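Los huevos son lo que más entra y sale de mi cocina, así que llevaba tiempo queriendo juntar en una sola página todos los trucos que uso para guardarlos, cocerlos y aprovecharlos hasta la cáscara. ¡Vamos allá, que hay mucho que contar!

## Guardarlos bien

Lo primero: ¡sin lavar! La cáscara tiene una película finita que la protege, y si la mojamos se la quitamos. Si vienen sucios, un papel seco y listo, y si hay que lavarlos, justo antes de usarlos.

La parte puntiaguda siempre hacia abajo, para que la cámara de aire quede arriba y la yema centrada (luego se nota muchísimo en los huevos rellenos). Y nada de la puerta de la nevera, que se pasa el día abriéndose y cerrándose. Yo los tengo en el estante de en medio, al fondo, y desde que los puse allí estoy encantada. 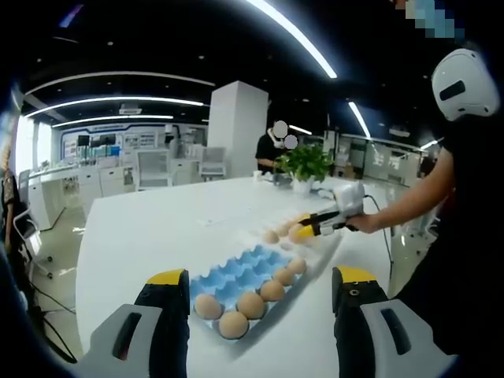 Otra costumbre que me ha salvado más de una tortilla es apuntar la fecha a lápiz en cada huevo cuando los compro a granel. A lápiz, por favor, que la tinta del rotulador puede pasar por los poros. Los nuevos van detrás y los viejos delante, y en julio, con el calor, de la tienda a casa sin paradas.

## ¿Está fresco?

El vaso de agua de toda la vida. Si se queda tumbado en el fondo, es fresquísimo; si se pone de pie, ya tiene sus días y lo reservo para cocer bien cocido; si flota, fuera. Eso sí, el agua solo habla de la edad, así que cascadlo siempre en un cuenco aparte y oledlo antes de echarlo a la masa. Una vez no lo hice y tiré una mezcla entera de bizcocho, ¡qué rabia me dio!

## Cocerlos y pelarlos sin dramas

Para pelar, mejor los que tienen una semanita. Los muy frescos se agarran a la cáscara y quedan llenos de cráteres.

- Agua hirviendo primero, huevos después, bajándolos con una cuchara.
- Once minutos si los quiero duros, siete si los quiero cremosos.
- Directos a un bol con agua y hielo hasta que se enfríen del todo.
- Un golpecito por la parte ancha y a pelar debajo del grifo.

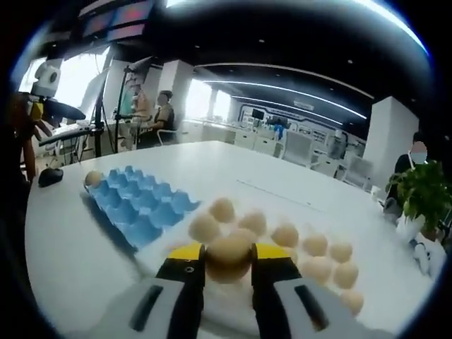

El bol de hielo es lo que más cambia el resultado, de verdad. Corta la cocción de golpe y adiós a ese cerco verdoso de la yema. Una vez cocidos duran una semana en la nevera con su cáscara puesta, en un recipiente cerrado porque el olor se pega a todo (a la mantequilla la primera, pobrecita).

## Las claras que sobran

¡Al congelador! Una por hueco en la cubitera, y cuando están duras las paso a una bolsa con la cantidad escrita. Descongeladas en la nevera montan de maravilla. Las yemas son más delicadas: hay que batirlas con una pizca de sal o de azúcar antes de congelar, y apuntar cuál de las dos lleva, que luego llegan las sorpresas.

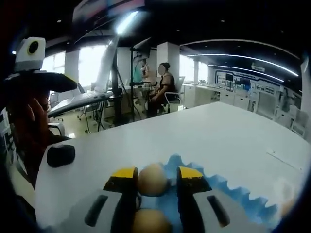
*Color tostado y acabado mate sobre un fondo azul.*

## Y con las cáscaras

Enjuagadas, secas y bien machacadas, van a la compostera. Enteras a medias sirven de semillero: un agujerito abajo, tierra, una semilla de tomate, y cuando la planta crece se rompe un poco la cáscara y al tiesto con todo. Este año voy a probar también con albahaca, ya os contaré qué tal sale.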